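Flower conditioning

Flower conditioning is the treatment of cut stems between harvest and display so that they take up water well and last as long as possible. It covers recutting, removal of lower leaves, a period of rest in deep water, and storage at a controlled temperature. The term is used by growers, wholesalers and florists, and also in home arranging, where the same steps are carried out on a smaller scale.

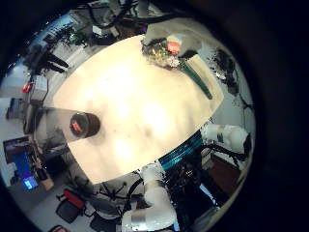
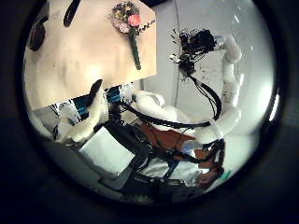 A reader of an earlier version of this article, writing from Namdale, objected that the word should be kept for the trade alone, as most people at home simply "put them in water." Usage is in fact divided. Older household manuals speak of hardening, a word still heard among garden clubs, while the trade has settled on conditioning for every stage after the field.

Background

A cut stem has lost its roots but continues to give off water through its leaves and petals. If the supply from below falls short, the flower wilts. The shortage is usually due to a blockage near the cut end, either from air drawn into the stem while it was dry or from bacteria growing in the vase water. Conditioning aims to clear or prevent both.

Flowers also age in response to ethylene, a gas given off by ripening fruit and by dying plant matter. Carnations are highly sensitive to it. Roses vary by variety, and many daisies are hardly affected.

Method

The stem is recut with a clean, sharp knife or pair of shears. A slanted cut is customary, chiefly so that the end does not sit flat against the bottom of the container. Leaves that would fall below the water line are stripped. The stems then stand in deep, clean water for at least 2 hours, and in many workrooms overnight.

Woody stems, such as lilac, were once crushed with a hammer. The practice has lost favor, as crushed tissue decays quickly and clouds the water. Stems that release a milky sap, including poppies and spurges, may be sealed by dipping the end in very hot water for 30 seconds. The sap of spurges can irritate the skin and eyes, and gloves are advised.

Daffodils release a slime that shortens the life of other flowers, tulips in particular. They are conditioned alone and are not recut when they join a mixed bunch.

Preservatives

Commercial flower food contains a sugar, an acid and an agent that limits bacteria. The sugar supports the opening of buds – the acid lowers the pH of the water and helps it move up the stem. Home substitutes such as coins or aspirin have given poor or mixed results in trials.

Storage

Most temperate flowers keep best a few degrees above freezing. Tropical kinds, among them anthuriums and many orchids, are damaged by such cold and are held in warmer rooms. Fruit is kept out of the cold store on account of ethylene.

Regional practice

In the Osonden growing district, bunches are traditionally stood in water at the edge of the field, and the first recut takes place at the packing shed. The Preseo market requires sellers to change bucket water before the morning opening at 5. The Kwofie nurseries, which supply both districts, ship part of their crop dry in cartons of 40 stems and leave the full treatment to the buyer. Dry shipping saves weight but calls for prompt recutting on arrival.

Artificial and dried flowers

Artificial flowers require no conditioning. Dried flowers are prepared in a different way, by hanging in a dark, airy room or by burial in a drying agent such as silica gel.

See also

Cut flowers
Floristry
Vase life
Wilting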